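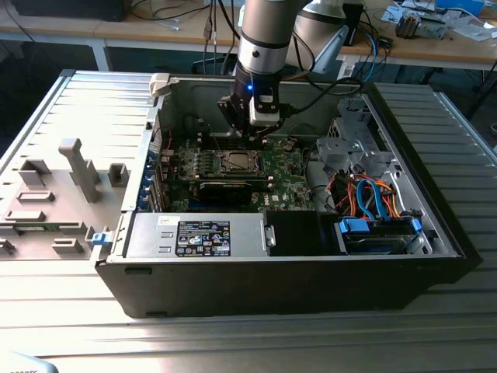 An opened Dell desktop with the processor and motherboard showing.

She asked me to leave her name out, and I agreed before I knew how little she would say that needed hiding. She spent a good part of her working life flying to other people's elections, wearing a vest with a lot of pockets and writing down what she saw. The last trip was to Dodine, for the vote that gave the president another term. The report from that mission called the election "a step forward, with shortcomings." I wanted to know what a person has to see before that sentence gets changed.

"More than I saw," she said. "Or something different from what I saw. I've read that sentence in reports from countries I wouldn't let my kids visit."

We met in a diner near her house. She ordered pie and didn't eat much of it.

The mission was put together by the Plavier Institute, which gets its money from governments and foundations and says it takes instructions from neither. There were 200 observers. I asked how many of them spoke the language. She said she hadn't checked, but that the interpreters were kept busy, and that hers had been found through a list the election ministry was kind enough to supply.

That seemed to me like a fairly large problem. She thought it was a medium one.

"You can see a lot without the language. You can see if the box is sealed. You can see if there's a cop standing where he shouldn't be. What you can't do is hear what the cop says to the old man in line. So I'd ask my interpreter, and he'd say, 'He is telling him good morning.' Well, maybe he was. It was a long good morning."

Her own assignment was in Veres, a farming district a few hours outside Lovau, the capital. She had expected to pick her own stops. When the car arrived, the driver already had a route. She told him she wanted to go to a school they had just passed, and he explained that the road was bad. She pointed out that they were on the road. They went to the school in the end, and she found nothing wrong there, a fact she brought up three times during our talk. I think she wanted me to understand that she isn't one of those people who go looking for fraud and always find it.

Fine. I'm not sure I am either. But I've read a stack of these reports, and I have trouble finding one where the observers said plainly that the thing was a sham and everyone should go home. I asked if she had ever worked on one like that.

"Once we came close," she said. "The draft was pretty strong. Then it went up to the people who do the wording, and it came back with the word 'concerns' in it." How many concerns? "Serious ones. That's the other word they add."

The defense of the wording people goes like this. If the institute calls an election stolen, it doesn't get invited to the next one, and then there is no one there at all. I've heard this from diplomats too. It has always sounded to me like a restaurant inspector who won't fail a kitchen in case they stop letting him in. She had heard the comparison before, or one like it, and she didn't care for it.

"An inspector has a law behind him. He can put a padlock on the door. We had a clipboard and a letter from the foreign ministry. If they wanted us out, we were out by supper."

Then what is the clipboard for?

She took a while with that one. She said that in some places the local party workers behave better while there's a foreigner in the room, even one who doesn't understand a word. She said the local monitors, the ones who live there and have to stay afterward, had told her it helped. She believes them. I'd like to, but I asked what happened in the rooms where there was no foreigner, and she shrugged and said that was most of the rooms.

The count in Veres was held in a gym. It started late. She stayed until after midnight, watching people make piles of paper on folding tables, and the piles looked right to her. The trouble came the next afternoon, when the official results went up in Lovau. The institute had collected signed tally sheets from almost 300 polling places, and people on the mission wanted to set them next to the official numbers, station by station. The ministry published totals by district only. It said the station figures would follow.

Did they?

"I've been home for 12 months," she said. "I still look now and then."

The report does mention it. I found the line near the back – "the timely release of disaggregated results would further strengthen public confidence." I read it aloud to her. She laughed, for the first time that morning, and asked me to read the word "further" again.

I pushed her on whether she thought the president had really won. She wouldn't say he hadn't. She thinks he probably would have won a clean vote, with a smaller number, and that the smaller number was what somebody couldn't stand. It's a theory. She has no proof of it and told me so, and I've got none either. Still, the ministry has a very easy way to prove us both wrong, and so far it hasn't bothered.

The Plavier Institute didn't answer my questions about the interpreter list. It did send me a brochure. There is another election in Dodine next April, for the assembly this time, and the institute has been invited back.

I asked if she would go. She said they hadn't called her, and then she said yes.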